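Saltel Recorder and Replay: frequently asked questions

Last updated 27th September

Saltel is the software we use at Gellthorpe to record hand-held gripper demonstrations, clean them up and turn them into training sets for a control policy. These are the questions that come up most often on the support list. If yours is missing, write to the list and put the version number in the subject line.

Getting started

What does Saltel do?

It takes the video from the gripper's camera, works out where the gripper was at each moment, estimates how far open the fingers were, and writes all three to one episode file. It also has a viewer, a trimming tool and an exporter. It does not train anything. Training is done in Pacheco, which reads Saltel's export format directly.

What do I need to run it?

A Linux machine with a recent graphics card for the pose step. The viewer and the trimming tool run on any ordinary laptop. You can record on one machine and process on another, and most people do.

How long does processing take?

It depends on how long the episodes are and how much texture the camera can see. Our test set from August has 193 episodes and goes through overnight on one desktop. A short tabletop episode is usually done before the next one has been copied across.

Do I have to calibrate before every session?

No. Calibrate when the lens has been touched, when the camera mount has been taken off, or when you change fingers. The calibration file is stored with the session, so older recordings keep the one they were made with.

Pose tracking

Why does tracking fail on plain tables?

The tracker needs points it can find again from one image to the next. A pale tabletop with faint grain offers very few. If the camera is close to the surface and there is nothing else in view, the tracker has to rely on the motion sensor, and the position drifts. Start each episode with a slow sweep of the surroundings so that a map exists before you go in close.

Is a patterned cloth good or bad for tracking?

Both. A busy print gives the tracker plenty of points, which helps while the cloth lies still. Once the cloth moves, those same points tell the tracker that the camera has moved. Version 1 had no answer to this. Saltel now runs a cloth mask before the pose step and leaves out any points inside it.

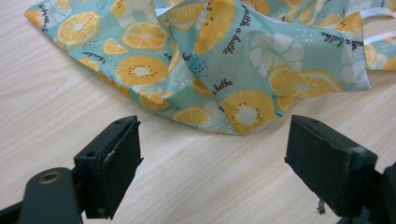 Open fingers just short of the hem. The cloth mask has to follow the printed fabric and leave the table alone.

The mask is made from colour and edges together. Colour alone does badly on prints like the one shown, where orange fruit slices and white flowers sit on pale turquoise. An early build marked the flowers as holes. If you see holes in your own masks, raise the "fill" setting one step at a time and look at the preview after each change.

Does writing on the fabric cause trouble?

Not for the mask. It can upset the loop-closing step, because the same word printed in several places looks like the same place seen twice. Turn on "ignore repeats" for any fabric with repeated lettering or a small repeated motif.

Finger width

How is the opening of the fingers measured?

From the image. Saltel finds both fingers, fits an outline to each and converts the gap to millimetres using the calibration file. There is no encoder to read.

My fingers are black and scuffed. Does that matter?

Light scuffs are fine. The outline fit uses the overall shape of the pad and gives little weight to marks on it. Heavy wear that changes the corner of a pad will shift the reading, and you should calibrate again. A loose thread hanging from a pad is sometimes taken as part of the outline, so check for one before you record.

The width reading jumps when I close on cloth. Why?

Fabric bunches up between the pads and hides their inner edges. Saltel then falls back on the outer edges, which are less exact. The jump is marked with a flag in the episode file. You can smooth over it at export, but we suggest leaving the flag in place so that Pacheco can weight those steps lower.

Trimming and export

Where should an episode start?

With the fingers open and not touching the fabric. The policy needs some approach in every episode, or it will learn to close without first getting into position. The trimming tool rejects any episode where contact is found in the first few images. You can override this, and the override is written to the log.

How many episodes do I need?

We can't give one number. Our corner-finding policy was trained on 1451 episodes over many fabrics, and a simple push task needed 76. Variety in how the cloth lies counts for more than the total, so crumple it differently each time.

Can I export to another format?

Yes. There are exporters for Pacheco and for Stoltadetti, the planner, and a plain export that writes images and a table of numbers. The Stoltadetti exporter drops the finger width flags at present. This is issue 181 on the tracker and is open.

Can I edit the labels by hand?

Yes, in the viewer. Press L on the image where the label should begin and L again where it should end. Edits are kept in a separate file and the original is never changed.

Can I process part of a session again?

Yes. Select the episodes in the viewer and choose "Redo from pose" or "Redo from mask". Hand labels are kept unless the trim points move.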